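Print this page | E-mail this page

Nikodia Parcel Weights - README

Version 2. Last updated January 14, 2025.

What this is

Nikodia Parcel Weights is a plain table of letters and small parcels weighed at two mail counters, one in Erano and one in Sutherland. It holds 1277 rows, one per item. The table was put together to check whether the home postage scales people buy give the same answer as the counter scale, and how often the difference is large enough to change the price of a stamp.

Files

- parcels.csv - the main table
- scales.csv - one row for each scale used, with its stated capacity and step size
- notes.txt - remarks typed in by the counter staff, lightly cleaned up
- LICENSE.txt

All files are UTF-8 with Unix line endings. The separator is a comma. Fields that contain a comma are quoted.

Columns in parcels.csv

- item_id: a running number, not reused
- site: erano or sutherland
- kind: letter, flat, padded, box or tube
- counter_g: weight on the counter scale, in grams
- home_g: weight on the home scale, in grams
- scale_id: matches scales.csv
- longest_mm: longest side, in millimeters
- remark: yes or no, whether notes.txt has a line for the item

Empty cells mean the value was not taken. Zero is never used for a missing value. If you find a zero in either weight column, please report it.

How the weights were taken

Each item went on the counter scale first and the home scale second. The home scale was set back to zero between items. Tubes were laid in a shallow tray so they would not roll, and the weight of the tray was taken off with the tare button. In version 1 the tare was missed for a batch of tubes from Sutherland, so those rows read heavy in home_g. They have been removed and not replaced.

No addresses, names or tracking numbers were written down at any point. Items were given a number on a slip, weighed, and sent on their way.

Known problems

Scale 3 rounds down instead of to the nearest gram. You can correct for this if you like, but the file has it as shown on the display.

Boxes wider than the platform can hide the display on the home scales. Staff leaned over to read it, and a few of those readings are probably off by a gram or two. They are marked in notes.txt with the word "lean".

Nearly 900 of the rows are letters or flats. Do not use this table to say much about heavy boxes.

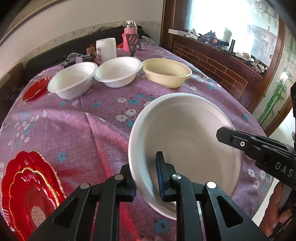

Version 1 used ounces for the Erano rows and grams for the rest. Everything is in grams now. If you have scripts that convert the Erano rows, take that step out before you run them on the new file.

Changes in version 2

- all weights in grams
- kind "tube" split off from "box"
- bad tube rows removed
- duplicate item numbers from July fixed

Use and credit

You may copy, change and share the files for any purpose. Please credit "Nikodia Parcel Weights, version 2". The Arkonel mirror still carries version 1 - check the version line at the top of the README before you download from there.

Shares: 3 | Comments: 2

Contact | Copyright Nikodia | Back to top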